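Supplies box check, Rellow apartment - my notes, 13 September 2022

1. Box sound, hand holes not torn. OK. I gave the bottom a good push and it held!

2. Every lid tight. Mostly. Two caps needed another half turn (Sumathi, I'm looking at you).

3. Bottles upright for the move. NO. I'd really like a divider in there - Jovita says she has one going spare.

4. Nothing heavy on top of packets. OK, though it's a snug fit.
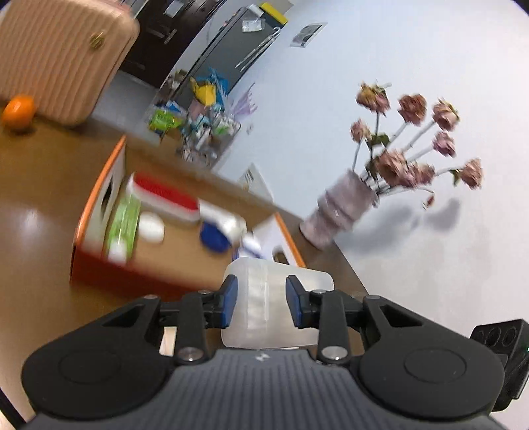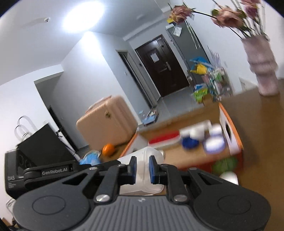 White plastic container and the open cardboard box

5. Labels readable. Some are rubbed, so please don't guess what's inside. Ask me or put it aside.

6. Cleaners kept apart from anything you'd eat. Still to do. I want a second box for this, and Pavithra has promised to bring one over.

7. Walkway clear. Suitcases go against the wall, please - I've stubbed my toe twice now.

Recheck once the divider is in. Leave the tape off until then.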